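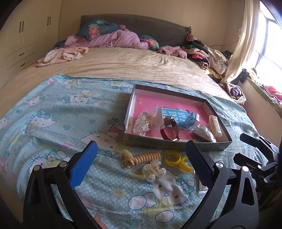
2023-01-08

Small-object sorting, hand-held grippers, bed as work surface. Continuing the Fornia protocol from November, same two-gripper setup, shallow tray on patterned cloth.

Question for this block: does scoring grasps by pad contact instead of by fingertip distance change which episodes we keep? The old rule (Wendt's script, distance only) accepts a grasp when the pads close to within 2 mm of the expected object width. That works for boxes and cartons. It works badly for anything open or springy. A claw clip has a different width every time it is picked up, and a coil hair tie gives under the pads, so the closing distance says very little.

Method. 600 episodes pulled from the Kosard store, every one with a single target item and a tray in view. Dropped 100 where the gripper pose track had gaps. Remaining 500 scored twice, once with each rule. Disagreements checked by eye from the wrist views, both grippers where both had the item in sight.

Target classes so far: claw clips, coil tie, rings in clear packaging, watch on its side, small blue carton, assorted items in clear plastic.

Notes on the tray. The printed floor is a problem for the segmenter. Large white characters on a blue panel get pulled into the mask of whatever lies on top of them, worst with the clear packets.

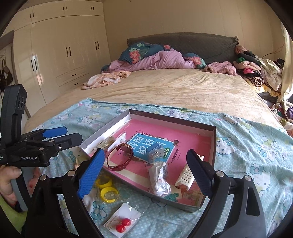 Masking the tray floor by hand for the first view of each episode and propagating it fixes most of this. Slow, but only needed once per tray placement. The cloth is less trouble than I expected. The cat faces produce false objects at low confidence and a threshold takes care of them.

Preliminary: the contact rule keeps more clip and coil episodes, and loses a few carton episodes where one pad is hidden by the tray wall. Watch strap is undecided. Depends heavily on whether the loop is gripped across or along, and the labels do not record which.

Clear packaging remains the weak class under both rules. Pad deformation is small and the plastic moves before the item does. Ava's default contact threshold is too high here. Lowered it for packets only – do not merge that change into the shared config yet.

To do:
Add a grip direction field for looped items.
Rerun the carton subset with the second gripper's view as primary.
Check clock offset between the two grippers before trusting any contact onset times.
Rename the output folders; the current names do not say which rule was used.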